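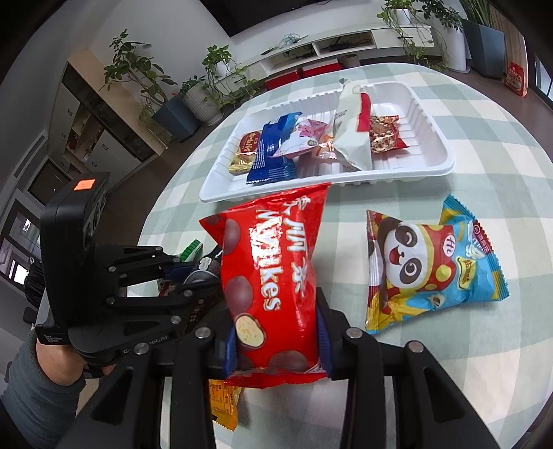
Snack bags are the best cheap test I know for a hand-held gripper. They are slippery, they change shape when you squeeze them, and they show up a bad set of finger pads within minutes. Ridged pads like the dark-blue ones on the red bag do best if they close on the lower sides, with the bag standing upright over the table. Grip higher up and all you have hold of is air and film. The tips below come from a kitchen table in Wustden where Ott Petrauskas and I compared three sets of pads and two controllers for the Flurneck, over 216 picks.

Setting up the table

Use a cloth. Bare varnish lets a packet skate away from the fingers, and then you are testing the table. A checked cloth is handy as you can line packets up with the squares and put them back in the same place each time. Pull it tight and clip it underneath.

Put a tray at the far end and leave one end of it clear, so there is always somewhere to set the next packet down. A plastic tray with a raised lip makes you lift properly. If you only ever slide things onto a flat mat you will think your grip is better than it is.

Mix the shapes. Long thin bags, small flat packets and fat shiny ones all fail in different ways. The small flat ones are worst. Tip them on to the edge of another packet if the fingers can't get under.

Choosing finger pads

Smooth silicone: good on card and on matt film, poor on anything glossy. Picks up crumbs and has to be wiped every twenty goes or so.

Ridged rubber: the best all-rounder. Run the ridges across the direction of slip. We had one pair fitted the wrong way for a whole afternoon and blamed the motor.

Foam: kind to crisps, but it tears at the corners on serrated bag ends. Ours lasted 130 picks. Britt-Marie Nordin has had longer out of hers by rounding the corners with nail scissors before fitting.

Wash rubber pads in warm water with a drop of washing-up liquid and let them dry overnight. Don't use furniture polish or anything with silicone in it.

Squeezing without crushing

Start with the force at the lowest setting and go up one step at a time until the bag stops slipping. Then go up one more and stop there. On the older controller the steps are coarse and you may have to choose between dropping a biscuit bag and breaking what is in it. The newer one has finer steps and we kept it for that alone, although the menu is slower.

Weigh a few packets and write the weight on masking tape on the back. It saves guessing later why one bag needs two more steps than its neighbour.

Looking after the joints

Pivot pins work loose. Check them before you start and again at the end, with your fingers first and a driver second. Butkienė sells the small washers in bags of 1,000, far more than a household needs, so split one with a friend.

Sticky fingers leave a film on the lenses. A glasses cloth is fine - kitchen roll scratches.

With two grippers on one table, agree who reaches in first. Linkages that open outwards need more elbow room than you expect, and a knock is enough to put the camera out of line.

The Pronville pads arrive in September and I'll add them to the list then.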